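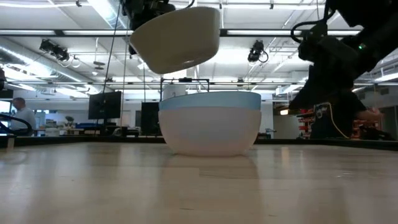 Stacking bowls: pale blue on top of white, third bowl held above.

Stacking and Storing Bowls Without Chips or Jams

October
By Lungile Mnguni

Print this page
E-mail this page

Most chipped bowls are damaged in the cupboard or on the way into it. The usual points of contact are the foot ring (the raised, often unglazed circle on the underside) and the rim of the bowl below. Both are thin and both are hard. The methods on this page apply to stoneware, porcelain and glazed earthenware. Plastic and enameled steel are covered at the end.

Sort before stacking

Sort by profile first and color second. Two bowls with the same rim diameter can have very different walls, and a steep wall will not nest in a shallow one. Set one bowl inside the other and press lightly on the rim at two opposite points. A good match sits level and does not rock. If the upper bowl rocks, it is resting on its wall and not on its foot, and it should go in a different stack.

Mixed colors can share a stack if the profiles agree. The Zalero everyday bowls I use are 174 mm across in every color. The older Mendden bowls are close in diameter but have a foot ring of 56 mm, too narrow to sit flat in the Zalero. I keep them on a separate shelf.

Check the foot ring

Run a fingertip around the foot ring of each bowl. Grit left on the unglazed clay will scratch the glaze of the bowl underneath, and the gray marks that result are hard to remove. To smooth a rough ring:

1. Wet a sheet of 800 grit waterproof sandpaper and lay it on a flat surface.
2. Set the bowl upright on the paper and turn it in small circles with light pressure.
3. Rinse, dry and check again with a fingertip.
4. Repeat until no drag is felt. Two or three passes are normal.

Keep the paper wet throughout. Dry sanding of fired clay puts fine dust in the air. Do not sand a decorated or gold-banded foot.

Lowering the bowl

Hold the bowl by the outside of the wall, not with a thumb hooked over the rim. Bring it over the center of the stack, level it, and lower it straight down until the foot touches. Release after contact. Letting go early drops the full weight on a ring a few millimeters wide.

If you have to tilt the bowl to see where the foot is going, level it again before it passes the rim of the bowl below. A foot ring that catches a rim on the way in is the most common cause of the small half-moon chip.

Work on a table whenever possible and carry the finished stack to the shelf. Building a stack at head height inside a cabinet means working blind. A bare wood tabletop is fine for dry bowls. On a high-gloss finish, lift the stack to move it - sliding an unglazed foot across varnish leaves a line.

Stack height

Four to six bowls is a sensible limit for daily use. Deep bowls should be kept to the lower number. Put the heaviest at the bottom. Leave a hand's width above the top bowl so that it can be lifted out vertically.

Liners

Liners are needed for porcelain, for hand-thrown pieces and for anything with a crackle glaze. Felt discs work but hold moisture. Paper towel is adequate and can be thrown away. Visser sells thin cork rounds that do not shift. Cut any liner slightly wider than the foot ring. A liner that reaches the rim will make the stack lean.

Separating stuck bowls

Bowls stacked damp can lock together. Do not pry with a knife. Fill the upper bowl with cool water, stand the lower one in warm water, and wait five minutes. Twist gently. If they do not move, add a drop of dish soap at the joint and wait again. Avoid boiling water, as a sudden change in temperature can crack either piece.

Plastic and enamel

Plastic bowls can be stacked higher but trap water, so dry them fully. Enameled steel chips at the rim much as ceramic does, and the exposed metal rusts. Use a liner and keep enamel away from the bottom of a ceramic stack.

Reader note

Busisiwe Mkhize writes that she uses the Moltura shelf riser, set 21 cm above the cabinet floor, to split one tall stack into two short ones. Measure the depth of the cabinet first - the riser feet need a flat base and will not clear a front lip.

Search tips
Enter keyword
Go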